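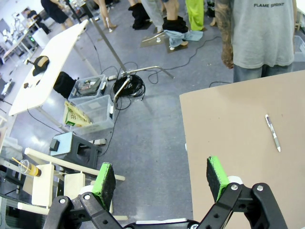 4.2 The large table and the pens that live on it

We turn now from the storage shelves, which took up most of the previous section, to the large table at Caststead, and to the small and rather humble matter of where people put a pen when they have finished with it. It may seem an odd thing to spend several pages on. We were doubtful ourselves when we began, and it was only after reading back through our notes (235 of them by the end, some no more than a line long) that we saw how often the writing tools came up, and how fond, cross or resigned people sounded when they talked about them.

The table is a generous one, with a smooth matt top in a tan sort of colour and a rounded corner that points out towards the middle of the room. It is used by almost everyone who works at Caststead, whatever their trade. The garment people from Avora come to it to write out their tags and fitting slips, and go back to the mannequins. Those at the electronics end bring their labels over when their own bench is too crowded to lean on. Visitors are signed in at it. It belongs to no group in particular, and the house rules, which run to 5 pages and have a good deal to say about kettles, are silent on the subject of what may be left on top of it.

Figure 4, at the head of this section, shows the table at its barest. A single pen lies at a slant across the top, with a person in a pale grey T-shirt standing at the far edge and the legs of the mannequins beyond, some with dark clothing or denim gathered low around them. We should like the reader to keep that pen in mind, because it is what we came to call a resting pen, which is to say one put down in the open with no attempt to line it up with anything or to return it to a container. People at Caststead were remarkably tolerant of resting pens. Of the 19 people we spoke to, most did not think of a pen lying in the middle of the table as untidy at all. A cup would have been untidy, and so would a pair of shears. A pen, as one of the pattern cutters put it to us, "is only waiting for the next hand".

This tolerance has a limit, and it was a great pleasure to us to find out, little by little, where the limit lay. One pen is a pen waiting. Several pens lying together are a mess, and somebody will gather them up, nearly always in one sweep and nearly always while talking about something else. Hrvoje Janevski, who kept the room diary for us through the winter, wrote on Wed 23 December that he had gathered up the pens before going home "without having decided to", and had noticed only when he found them all in his fist. We have come to think that much of the tidying in shared rooms is of this sort, done by the hands while the head is elsewhere, and that it is poorly caught by questionnaires for that very reason.

The pens, once gathered, go to the holder. Begović (2000), whose study of school craft rooms first set us thinking along these lines, makes a useful distinction between containers that hide their contents and containers that show them off, and the holder at Caststead belongs firmly to the second kind. It is round, black and made of mesh, and it takes whatever it is given. Figure 5 has it in use, with a yellow pencil leaning well out to one side, point upwards, a black marker with a pink cap standing straight, and a white marker tilting out between the two. A grey and white marker pen is lying on the tabletop in the same picture, so that the kept and the resting can be seen side by side, together with a second yellow pencil, marked HB and held upright with its pink-red eraser at the top.

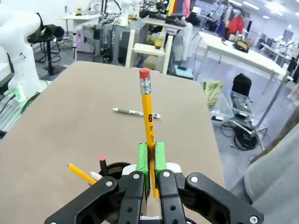
It will be plain from all this that the holder does not impose much order of its own. Pencils and markers share it, points go up or down as they please, and the wide mouth lets everything lean. We asked whether a divided tray would be welcome, and showed people a drawing of one based on the Drudutska desk tray, with separate channels for thick and thin. The drawing was admired and then politely turned down. The objection, when we could get people to spell it out, was that a tray would have to be looked at before anything could be put into it, whereas the mesh pot can be found with half an eye and filled with a loose handful. One of the Avora fitters added that she liked to see the coloured caps poking out, which told her from across the room whether it was worth walking over.

There is a little more to be said about caps. A marker has to be capped before it can rest, and a pencil need not be, and this small difference seems to shape what happens to each of them. Pencils were put down freely in the middle of a job and picked up again by the same person. Markers, once capped, were treated as finished with, and so were more readily borrowed by somebody else and carried off to the far end of the room. Several people told us quite cheerfully that they owned no marker and had never been without one.

We did wonder whether the table's size was at the bottom of it all, and whether a smaller one would have driven the pens back into the pot more quickly. The two side benches offer some comparison, and we take them up in Section 4.3, along with the awkward question of the scissors.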